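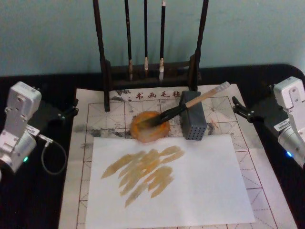 Setting up the Wasetton two-arm desk kit for brush work

The Wasetton kit is sold for general bench tasks, but a good number of buyers want it for painting and calligraphy. The printed manual has one page on this. The steps below fill in the rest, using the kit as it arrives plus the Plarkside brush pack, which is sold separately and costs 3,115 yen. You will need a free afternoon the first time. After that, allow 12 minutes to get everything ready.

Before you start

Update the Ondieki control software to build 181 or later. Earlier builds do not have the "soft contact" setting and will press the brush flat. Turn both arms on and wait for the small status lights to settle.

1. Cover the table

Use a plain black cloth and pull it smooth across the working area. Folds at the back corners do no harm. Folds under the felt do, as the brush will catch on the raised part of the paper.

2. Lay the felt

Put the gridded felt between the two arms with its printed heading at the back. The red lines are handy for lining up the paper, so leave some grid showing on the left and right. An old felt with grey ink marks on it works as well as a new one. The software takes its position from the corners you teach it and ignores the printing.

3. Place the rack

The rack goes at the back, behind the felt. Brushes should hang straight from the hooks with the tips clear of the base rail. If one touches, shorten the loop.
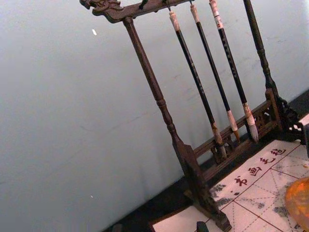 Check the rack from the side as well as from the front. It should stand square on its feet and not rock when you tap the crossbar. Carved racks have ends that stick out further than you expect, so when you set the no-go box in Ondieki, include the ends and add 8 cm of height above the bar. The default box is drawn for a plain rack and is too small.

4. Dish and brush rest

Set the colour dish on the felt, left of centre, and the brush rest to the right of it. Lay the brush across the rest with the handle pointing up and away from you and the hair in the dish. A shallow dish is best. Fill it once the arms have been homed – not before.

5. Teach the points

Open both grippers and park them just outside the felt, one on each side. Move the right arm by hand to the brush handle, save the point, then do the same for the dish and for each corner of the paper. Save the set under its own name.

6. First strokes

Start with short diagonal strokes on one half of the sheet and leave the other half clean for the next try. Dry, streaky ends mean the brush is short of colour or moving too fast. Lower the speed first and dip more often only if that does not help.

Grullano also sells a brush clamp that fits these grippers. It holds thick handles better, but the standard fingers manage a slim one, and I would wait before buying it.

Wash the brush by hand when you finish and hang it tip down to dry.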